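Ristura Opens Household Hardware Take-Back Counter in Diller

DILLER, April - Ristura, the secondhand building supply store on Ellery Street, will open a take-back counter for used household hardware this month. Residents can drop off hinges, door handles, brackets, faucets and similar items at no charge during regular store hours.

The counter is at the rear entrance, next to the parking lot. Items are checked by staff, sorted by type and put out for sale at a flat price per bag or per piece. Matching sets, such as cabinet pulls from the same kitchen, are kept together and sold as a set.

Ristura has accepted doors, windows and lumber for 6 years but has turned away small hardware until now. A trial at the company's Trilach store ran for 90 days last fall, and the store has kept the service since then.

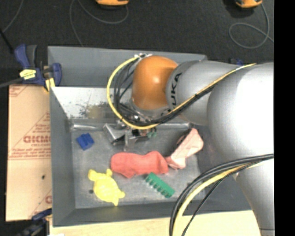

Do items have to be clean before they are dropped off?
Loose dirt should be brushed off, but old paint and light rust are fine. Anything with grease or oil on it will be handed back.

Each household may bring up to 3 boxes per visit. Contractors are asked to call ahead - larger loads are taken by appointment only, at the loading door on the Ellery Street side.

The counter does not take light bulbs, batteries, smoke detectors or paint. Locks are accepted only with at least one working key. Nails and screws should be in a closed container.

Donors receive a store voucher worth 2 dollars per full box, good at both the Diller and Trilach stores. Vouchers cannot be exchanged for cash.

A list of accepted items is posted at the counter and is also available by phone from either store.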